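Home > Service supplies > Register books > Petchrat Guest Register Set

Petchrat Guest Register Set
by Ornis

Register book, slipcase, pen, two inserts. For funerals, memorials, celebrations of life, visitation at home. Ships flat in one box.

In stock. Orders in by 2 p.m. go out same day.

Choose cover: Tan / Dark brown / Black / Slate blue
Choose binding: Sewn / Post (refillable)
Add name stamping: Yes / No
Qty:
Add to cart

Quick facts

84 pages, cream, unglazed so ink doesn't skate around
Sewn binding lies flat from the first page. Post binding needs a little persuading
Cloth cover over board
Ribbon marker, matches cover
Slipcase included, plain, no lettering
Black gel pen included, cap type
Refill packs for the post binding, 20 sheets each, sold seperately

What's on the pages

First page: name, dates, place of service, officiant. Second page left blank on purpose, most families glue the printed order of service in there. Then the signing pages, name on the left, a wider column on the right for a line or two. No addresses column in the standard layout. We dropped it, people were leaving it blank or squeezing it in sideways, and families told us they wanted the memories more than the zip codes. If you do need addresses for thank-you notes, order the Address layout, same price, put "ADDR" in the notes box at checkout.

Last pages: flowers received, food received, pallbearers, music and readings, unlined pages for photos or clippings. Photo corners not included.

No verses printed anywhere inside. No doves, no sunsets. If you want a verse, see inserts.

Inserts

Two come with the set, tucked in the slipcase. One is a card that says "Please sign our book" and stands up by itself. The other is a blank cream card, same size, for your own wording or a photo. Extra verse inserts (religious, non-religious, military) are on the Inserts page. They fit the Petchrat and the older Asuvico book. They do NOT fit the Asuvico pocket book, please stop ordering them for that one, we just have to send them back and forth.

Name stamping

Foil, front cover, gold or silver. One line for the name, one for the years. 20 characters per line including spaces. Longer names: call us, we can usually drop the size down. Nicknames in quotes are fine and we do a lot of them.

Stamping adds $15 and one working day. We email a proof. Nothing gets stamped until you say yes to the proof, so please watch your inbox, and check the spelling out loud with somebody else in the room. We mean it. Stamped books can't come back unless the mistake is ours.

Thai, Lao and Vietnamese names: yes, all marks and tone signs, no extra charge. Wanpen Panyasiri in our stamping room sets those by hand and will call you if anything looks off on the form.

Stamping on slate blue: silver only. Gold goes muddy on it.

Sewn or post?

Sewn looks better on a shelf ten years on. Post is the one to get if you don't know how many are coming, or if there are two services in two towns and you want it all in one book. Undo the posts, add a pack, done. The posts are the screw kind. A dime works if you have no screwdriver.

Funeral homes mostly buy post and keep refills in the cupboard. Families mostly buy sewn.

Don't put refills in a sewn book with tape. It pulls the spine.

Second book for online guests

Lots of you asking about this. If the service is streamed, people leave messages on the tribute page and then those just sit there. We'll print them. Send a plain text file or copy and paste into an email, we set it to match the signing pages and send loose sheets punched for the post binding. Priced per sheet, quote back the same afternoon if we get the file before lunch. We fix nothing in the messages unless you ask, spelling stays as people wrote it.

Stand

Not included. The Rusach stand is the one that fits, either tabletop or floor hight. The ledge is deep enough for the book open plus the pen. Floor version comes in two pieces, one bolt, wrench in the bag. If you already have a music stand, test it first. Many tip when somebody leans in to write.

Finishes: the stand comes in tan or dark brown only. No black, sorry, supplier stopped. Black cover goes fine with either.

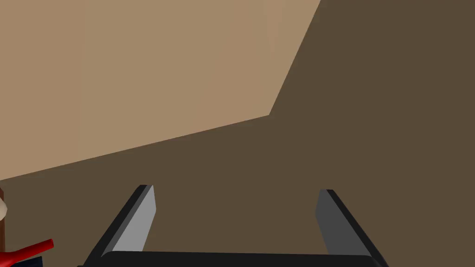
Light tan and dark brown, computer rendering.

Colors on screens vary. Swatch cards are free, one per household, allow 5 days by regular mail. If the service is sooner than that just call and we'll talk you through it.

Setting it out

Put the book before the door to the chapel, not after. Line moves better. Good light, a second pen. Open to the first signing page and have someone in the family sign first, guests hang back from an empty page. For a visitation at home the kitchen table is fine, that's where everybody ends up.

Keep it away from the flowers. Lily pollen does not come out of cloth. If some gets on, lift it with tape, don't rub.

Care

Dry cloth. Keep in the slipcase, upright. Pages will take fountain pen, but give it a minute. Felt markers go through to the other side.

Shipping and returns

Standard, two-day, overnight. Overnight cutoff is 2 p.m. and we can't move it, the truck comes when it comes. Deliver straight to the funeral home if you like, put the family name in the "Attention" line or it'll sit at the front desk. Unstamped and unsigned books, send back within 20 days, full refund less postage. Box arrived crushed? Email a picture, new one goes out, keep the old one.

December: closed the last week for stocktake. Overnight orders still go out, Wiroj Kaewsai has the phone.

Trade

Funeral homes, churches, hospices, cemeteries: 15% off at 5 sets, mix covers however you want. Stamping not discounted. Ask for the trade form, one page, takes a minute.

Questions we get

Pets? Yes, people do. Same book.

Can I get just the pen? Yes, sold by the box, see Pens.

Is the paper acid free? Yes, pages and inserts. The slipcase isn't.

Left-handed version? No, but it lies flat so either hand works. (Sewn. Post is a bit stiffer on the left side till it's been opened a few times.)

Can you match a book bought a while ago? Usually. Send a picture of the cover and spine. The old tan was yellower than the one we have now.

Also in this section

Rusach stand, tabletop
Rusach stand, floor
Refill pack, post binding
Verse inserts
Asuvico pocket book
Memory cards, blank, boxed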